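3.2 Item grouping and pick errors

Orders at the Festonlow site were packed from mixed stock, with personal care lines held beside stationery and small hardware. Bhatia and Ondarell treat the tray as the unit of storage and the item as the unit of error. We keep that distinction. A pick was scored as wrong when the item leaving the tray did not match the order line, whether or not the mistake was caught at the bench.

The sample covered 363 order lines, of which 264 were packed under the colour grouping and the remainder under the older alphabetical grouping. Lines with a missing stock code were dropped before the split. Each grouping was used for 2 shifts, and the order of the shifts was set by the site.

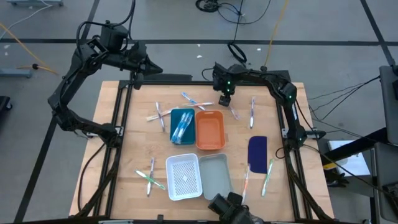
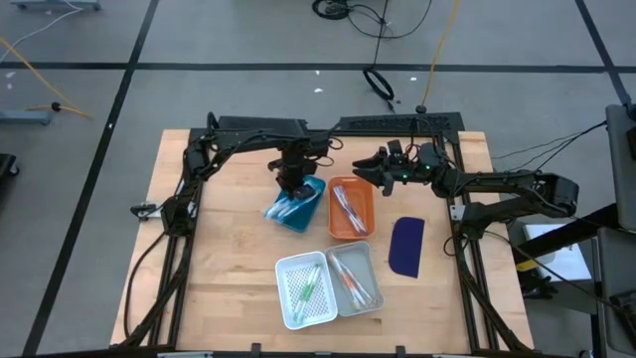

Figure 4. Trays of different colours on a wooden tabletop.

Colour grouping has one known weakness. Where a product range outgrows its tray, the overflow is placed in the nearest free tray, and the link between colour and range is lost until the next restock. Vurnell reports the same effect in pharmacy stores – there the overflow was moved to a separate shelf, at some cost in walking time. We recorded overflow for 58 lines and analysed these apart from the main set.

Restock times were taken from the site log, kept by Tadhg Ó Dubhghaill. The log gives the time of day to the nearest quarter hour, so short delays between restock and first pick cannot be recovered. Section 3.3 sets out how these delays were handled in the model.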